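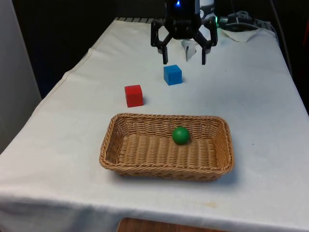
A blue cube on a white cloth.

Catherine Gourlay keeps her gowns in a former seed store on the edge of Avley, in the order she finished them. The earliest is a grey crepe column from her first year out of college. The newest, still on the stand in June when I visit, is a bronze satin dress for an actress whose name she will not give me before the premiere.

Gourlay has dressed women for film festivals for most of her working life, and she does it without a press office. Clients come by word of mouth. They have three fittings, the last one in the shoes they will wear on the night, and she asks them to sit, climb stairs and get out of a car.

"A red carpet is mostly walking and standing," she says. "But they sit through the whole film first, and satin remembers that."

The bronze dress took 400 hours, most of them spent on the bodice. She cut it twice. The first version photographed well and pulled under the arm, so it went in the scrap drawer.

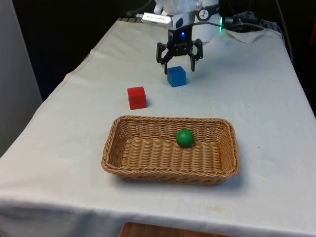

Wooden cubes, a wicker basket and a green ball, set out on white.

Her cutter, Morag Lindsay, came from the bridal house Pringle and has strong views on hems. She likes them a finger's width off the floor. Gourlay likes them to touch. They settle it client by client, and the client usually sides with Lindsay after trying the stairs. 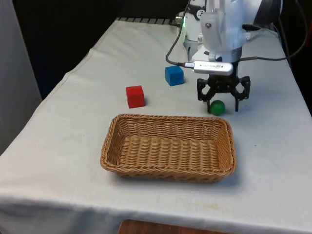 Colour is where Gourlay spends her money. She has her silk dyed in small lots at Dusutel, and a single shade can go back four times. Last year's favourite was a hard, shiny green, very close to the small glossy ball on the white cloth in the picture, and she used it for a bias-cut slip that was worn at the Rivorier festival with flat sandals and no necklace. Some 2000 people wrote to ask where they could buy it. They could not — she made one, and the client kept it.

She is thinking about a yellow next.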